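4.2 Door times and who sticks around

So, back to the question that got me started on all this: does it matter when a small room opens its doors? I'd always assumed it did, and Renato Urrutia, who books the Thursday hip hop nights at Ondham, was sure of it. He told me early on that a late door kills the opening act, and that he had the bar receipts to prove it. (He did have receipts. They were in a shoebox, and I spent most of July with them.)

I ended up with a year of nights from two rooms, Ondham and the Naidoo, and 2611 ticket scans that I could match to a set list with times written on it. Lots of set lists didn't have times, or had times that somebody had crossed out twice, and I left those out. I also left out the all-day shows, where people wander off for food and come back, and you can't tell an arrival from a return.

What I wanted to know was simple enough. Of the people who bought a ticket in advance, how many were through the door before the first support act finished? At Ondham the early-door nights did better, and by more than I expected. At the Naidoo there was hardly any difference -- if anything the late doors came out slightly ahead, but I wouldn't lean on that. Milagros Paredes, who has run the box office there for years, thinks it's the bus. The last fast one from downtown drops people off right before the late door opens, so the crowd shows up in one lump whatever the poster says. I like that explanation and I can't test it with what I have.

The support act itself made a bigger difference than the clock. When the opener was local, people came early at both rooms. When the opener was part of the touring package, they mostly didn't, even when the act had a record out and the headliner had none. Ollia, a duo from two streets over, filled the floor at Ondham on a wet night with no posters up at all. 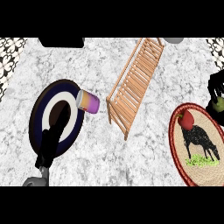 Figure 6. Marble countertop with a round plate, computer rendering.

4.3 What the performers told me

I talked with the acts after their sets, usually while they were packing up, so these were short conversations and not proper interviews. Yamila Barrientos, who raps as Hala, said she'd take an early slot in a half-full room over a late one where everybody's watching the stage crew. Pilar Riquelme, her DJ, disagreed with her right there over the merch table, and they went at it long enough that I stopped taking notes and just listened.

Money came up every time. Most openers were on a flat fee, so a full floor at eight o'clock didn't pay them any better that night. They cared anyway, partly for shirt sales and partly for the mailing list, and a couple of them told me they'd play for less if the room promised to hold the start until people were in. I haven't found a room that writes that into the deal. Araba Dankwa's touring contracts come closest, with a line that lets the opener ask for a short delay, and I go through those in section 5.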